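Porkeck Juice Dispenser Review: Four Months on the Buffet Table
By Juwita Sumampouw
10/05/2024

I run a small guesthouse and put out a self-serve breakfast for up to 25 people. For years I used glass jars with plastic spigots. The spigots dripped, the jars were awkward to fill, and I went through two or three a year. In early summer I replaced them with the Porkeck single-tank dispenser, the tall one with the steel base. I paid $80 for it at a restaurant supply store.

Setup took less than half an hour. The tank sits on a ring above the base and the tap screws in underneath. The instructions are one sheet with small drawings. Tighten the tap by hand and check the washer before you fill it, because mine was folded over the first time and I had to empty the tank and start again.

The tap is the best part. It has a black lever that is easy to work with one hand, and it stops cleanly when you let it go. Flow is moderate. A small glass fills in a few seconds. Orange juice with pulp is fine if you stir it first. I tried a thick mango nectar once and it came out so slowly that guests gave up and asked for the carton. 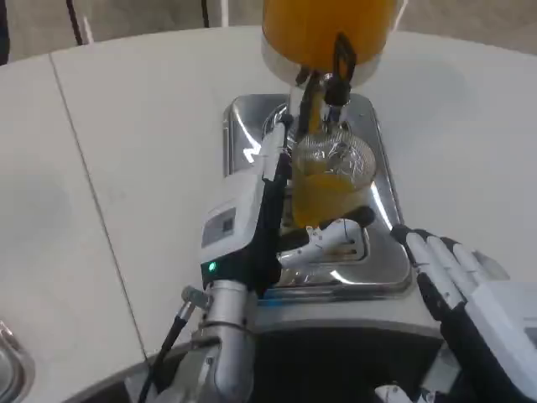 Orange juice on the white table, with a faceted glass on the drip tray.

The drip tray is stainless steel with rounded corners and a raised rim, and it is long enough front to back that a glass doesn't have to be placed exactly. The rim holds a fair-sized spill. The finish is very shiny and shows fingerprints and dried juice right away, so I wipe it down after every breakfast. A damp cloth and a dry one are enough.

Clearance under the spout is fine for juice glasses and short tumblers. Tall iced tea glasses have to be tipped, and a water bottle won't go under at all. If your guests fill bottles, look at the Nallden, which stands higher but has a plastic base.

Cleaning takes me ten minutes. The tank lifts off and fits in my sink, just barely. The tap comes apart into four pieces and needs a narrow brush, not included. Don't skip it. Pulp collects behind the lever.

Pros: good tap, steady base, easy to wipe
Cons: low spout, no brush, shows every fingerprint

I would buy it again for juice. Replacement washers are sold separately, and I keep a spare pack in the drawer.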